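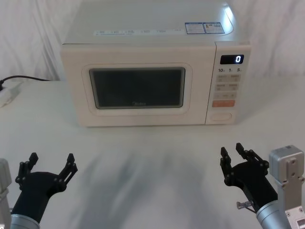
Abb. 7: Tischgerät, Mikrowelle

4.3 Verbrauch eines Küchengeräts messen

Für diesen Abschnitt muss der Messstecker Drekix schon mit der Zentrale Jostex verbunden sein (siehe 4.1). Die Messung geht mit jedem Gerät, das einen normalen Schukostecker hat.

1. Schalten Sie das Gerät aus und ziehen Sie den Netzstecker.
2. Stecken Sie den Drekix direkt in die Wandsteckdose.
3. Stecken Sie das Gerät in den Drekix ein. Die Leuchte am Rand wird grün.
4. Öffnen Sie auf der Zentrale das Menü Geräte und wählen Sie Neu.
5. Geben Sie einen Namen ein, zum Beispiel Küche links.

Achtung: Der Drekix ist für maximal 16 Ampere gebaut. Stecken Sie nie zwei Messstecker ineinander und decken Sie den Stecker nicht zu.

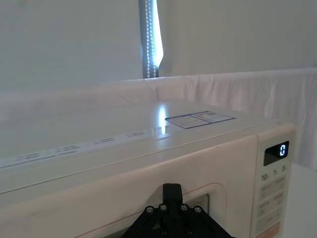

Eine Kundin aus Tarnton schrieb uns, bei ihr sei die Leuchte nach Schritt 3 orange geblieben, und erst nach einem Neustart der Zentrale sei sie grün geworden. Wir haben diesen Fehler mit der Version vom 30. Oktober behoben. Wenn Sie eine ältere Version haben, machen Sie bitte zuerst die Aktualisierung nach Abschnitt 2.

6. Warten Sie, bis die Zentrale den ersten Wert zeigt. Das dauert nearly eine Minute.

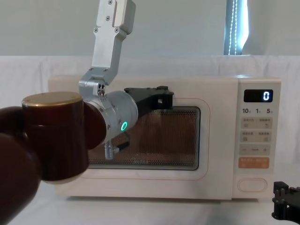

Misst der Drekix auch weiter, wenn die Zentrale ausgeschaltet ist? Er speichert die Werte intern für 80 Stunden und überträgt sie bei der nächsten Verbindung.

7. Drücken Sie zweimal auf die Taste am Drekix, um die Ansicht zu wechseln. Zuerst kommt die aktuelle Leistung in Watt, danach der gesamte Verbrauch — dieser Wert wird nie automatisch gelöscht.
8. Für den Bereitschaftsverbrauch lassen Sie das Gerät eingesteckt, aber benutzen Sie es über Nacht nicht.
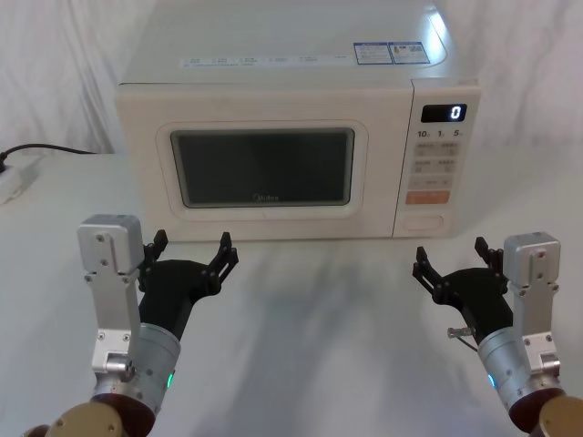
Am Morgen lesen Sie den Wert unter Verlauf ab und notieren ihn in der Tabelle am Ende des Heftes.

Hinweis: Erscheint die Meldung 633, dann ist der Speicher voll. Übertragen Sie die Werte und bestätigen Sie mit OK.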